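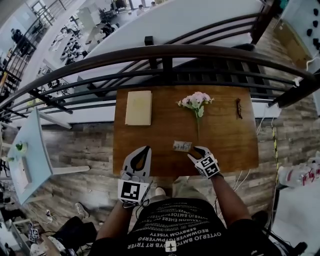
Main page Contents Random article Talk History

Fledivier Walk

The Fledivier Walk was an environmental protest march along the Fledivier River, from the river's upper lakes to the port town of Griris. It was organized by the Budomari network, a loose association of student and church groups, in opposition to a planned expansion of the Koubek cement works and its coal-fired kilns. The march covered 321 kilometers and lasted most of a month. It is often named as the first large climate protest in the region to be carried out entirely on foot.

Background

The Koubek works has stood on the lower Fledivier for several generations and was for a long time the largest employer in the valley. In January the company applied to add two kilns, both designed to burn coal with a share of shredded tires. The regional council approved the application at its first reading. Residents downstream had complained about dust for years, but earlier objections had dealt mainly with laundry, gardens and the fish market, and emissions had rarely come up.

Budomari began as a reading group at the teachers' college in Griris. Its best-known member, Chrysoula Dimitriou, was a trainee geography teacher who had grown up within sight of the works. She proposed the march after a petition was returned unread on the grounds that it had been submitted on the wrong form.

Route and participants

The march set out from the upper lakes with 145 people. Marchers agreed to use no motor vehicles at any point, and supplies were moved by handcart and, on the flat middle section, by rowboat. Two bridges on the planned route were closed for repair, which added a detour through the hill villages. Several of these villages had not been told to expect anyone, and the marchers slept in barns and a bus depot.

Numbers rose and fell along the way. Many people joined for a single stage, usually the one nearest their home. Over 300 were present for the final stage into Griris, where the town band had been asked to play and declined. A short rally was held at the fish market, followed by the handing over of a second petition, this time on the correct form.

The Norwegian boatbuilder Sølve Nygård, who had been working in Griris, repaired the rowboats and later wrote an account of the journey. His book is the main source for the daily stages, although its distances do not always agree with the route map issued by the organizers. Nygård gives the detour as two days; the map allows for one.

Response

The company did not meet the marchers but published a statement defending the kilns as cleaner than those they would stand beside. The works union was divided. Its older branch opposed the march, while the maintenance branch offered the marchers use of its canteen – an offer that was withdrawn the same evening.

Local newspapers gave more space to the blocked road at Griris than to the petition. Some supporters also criticized the organizers, arguing that a slow march through thinly settled country had kept the issue away from the council chamber at the time it mattered most. Dimitriou replied that the hill villages had votes too.

At its second reading the council approved one kiln and postponed the other. Dust monitors were installed at 6 sites below the works as a condition of the permit.

Later events

Budomari split over whether to repeat the march. One part became a valley bus campaign – still active under the old name – and the other dissolved. A shorter walk over the last two stages has been held in some years since, mostly by school groups. The second kiln has not been built.

See also: Griris; Fledivier River; Koubek cement works

This page was last updated in January.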